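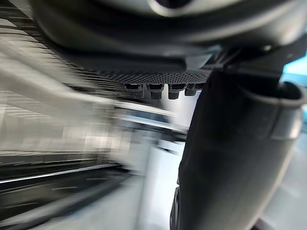 May, Floltisside workshop, notes from the morning

The subject for today was again the black molded parts for the Rainer panel: how they come out of the box and which surface we should keep. I have been arguing with Osian about this for some time, so I write down my opinion while it is fresh. The dotted texture on the panel gives a good grip, and I would keep it. The straight lower edge is crisp, and the four small tabs under it sit in a neat row with small gaps between them. They are not all the same size, and this makes trouble for the naming, as Krishnamoorthy wrote only "tab" in the parts list. From now on I call them T1 to T4, from left to right, with T1 the widest.

Cleaning. I tried the soft brush first, dry, along the pattern and then across it. Across is better. The dust from the cutting table goes down between the dots and a cloth only pushes it deeper. Domenica uses compressed air at Plivmont, but our compressor is in the other building and I did not want to carry everything over there. After the brush I wiped once with a damp cloth and left the parts on the rack for 28 minutes. No marks when dry.

Gaps between the tabs. The plastic strip I use as a gauge goes through on the samples from the second box. On two samples from the first box it was tight at T3 — I put these aside with a paper label. Please do not file them! Aurelia wants to see them as they are, before she writes to Sernent.

Black on black is tiring for the eyes. When I put a part on the dark bench mat I lose the outline completely, so I moved to a sheet of white paper and it went faster. If somebody has a pale mat which is not needed, I would take it with pleasure.

Stock. The shelf list says 1,276 pieces, but this is the number from the delivery note and I have not checked it. Box 17 is open, the others are still closed. The bags in box 17 were tied with tape, and the tape leaves glue on the smooth side of the part. Alcohol removes it, but then the surface looks a little more shiny than before. Regula says this is not important for the customer. I am not so sure, and I kept one piece with the shiny spot so we can compare it in daylight.

To do:
— brush the rest of box 17
— ask Osian for the drawing where the tab sizes are given, mine is the old one, sheet 46
— new paper labels, the small ones are finished
— bring back the gauge strip to Krishnamoorthy, it is from his drawer

I stopped at half past eleven. The two tight samples are on the window side of the rack, second level.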